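Tips from the bench: getting a gripper to be gentle with soft stuff

I've had a few emails asking how the arm is going, so I'm putting all my soft-object tips on one page. If you're building something similar in a spare room or a shared shed, pinch whatever is useful. I work out of the Granside workshop, where Ghislain Robichaud looks after the wiring side of things and I mostly look after the swearing.

Start with the tray. A shallow one with a raised rim is your best mate, as a plush toy will skate all over a smooth tabletop the second a finger nudges it. Stick a bit of rubber shelf liner under the tray if it wanders. Go for rounded corners too, they're kinder on the fingertips when you misjudge the height (and you will!).

Pick toys with plenty of different bits. Fleece, corduroy and fluffy yarn all squash differently, and a grip that's lovely on one will slide straight off another. I got a whole bag of Christmas leftovers from the Mendville op shop last December and I'm still working through it. Give everything a good shake outside first – loose fluff gets into the finger joints and you'll be picking it out with tweezers over your cuppa.

Hang a plain curtain behind the table. Ours is white, it's an old one of Isabelle Lavoie's, and it did more for the camera side of things than two weekends of me fiddling with settings. Iron it if you can be bothered. I can't.
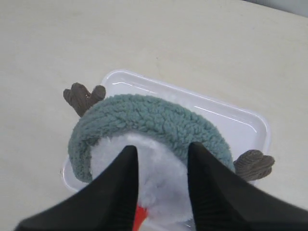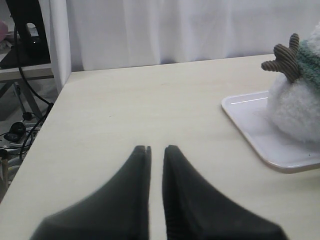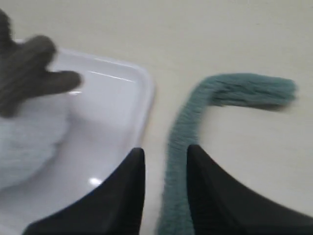
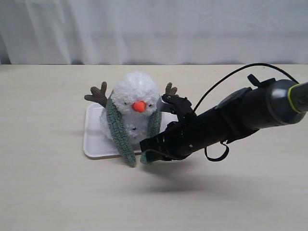
Soft toys and the white tray. The last one has the jointed hand having a go at the snowman.

Now, the approach. Come down with the fingers wide open, wider than you think you need, and stop for a second before you close. I used to do it all in one swoop and half the time I'd catch an antler or a bit of scarf instead of the body. Aim for the fattest part of the toy. Dangly bits flop about and they'll drag behind you when you lift, so if you've got a scarf, decide before you start whether it's part of the job or just along for the ride.

For anything long and ropy, line the fingers up so it runs between them and close across it. Closing along the length just shoves it around the table. Pick a spot near the middle for short pieces. For longer ones I go nearer one end and let the rest trail.

Squeeze less! I started at the factory setting, which would crack a walnut, and came down in little steps until things started slipping, then went back up by 2. Write the number down. I keep mine in a notebook with a column for each fabric, and the whole log is up to 2,471 goes now, which Ghislain reckons is a cry for help.

With the bigger hand, sort out your cable before anything else. Leave a generous loop so it can swing right across the table without tugging, and run the arm slowly through its full reach with your own hand near the off switch. We had one snag early on and I don't want another. Check the little screws as well. I go over ours every 10 sessions with the small hex key, and there's usually one that's worked its way out a touch.

Other odds and ends:

Wipe the table with a barely damp microfibre cloth. Specks look enormous from a camera that close.

Keep power boards off to the side where you won't put a foot through the leads.

Fabric glue beats hot glue for toy repairs. Hot glue sets into a hard lump and the fingers skid off it.

Lint roller. Buy the big pack.

If you're stuck on finger pads, Isabelle cut ours from a Bretar sink mat and they lasted 14 weeks before the edges started to peel. I'll write up the template once I find where I saved it.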